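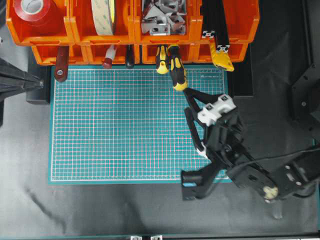
Can a bench arm put your tools away yet?
It can manage a few of them, slowly, if each one has a set place to go.

The Cundholm bench kit from Wosdale is two arms on a rail frame, sold to small workshops and schools. Putting a screwdriver back in a bin is a fair job for it. Sorting a mixed bin of brackets is not, and we don't sell it for that.

Shih-chieh Mak set up our demonstration bench and tried 14 hand tools on it. Flat handles gave the most trouble - the fingers like something round. Allow almost 100 seconds a tool,
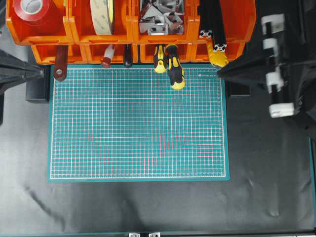 and longer if it has to be turned end for end first. A person is still much quicker.

Price is $2350, fingers included. Bins, mat and hand tools are extra. Spare fingers are sold in pairs.

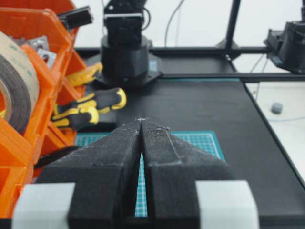
Gripper fingers, bins at left.

Orders and questions to Man-lok Sin at our Judirham counter.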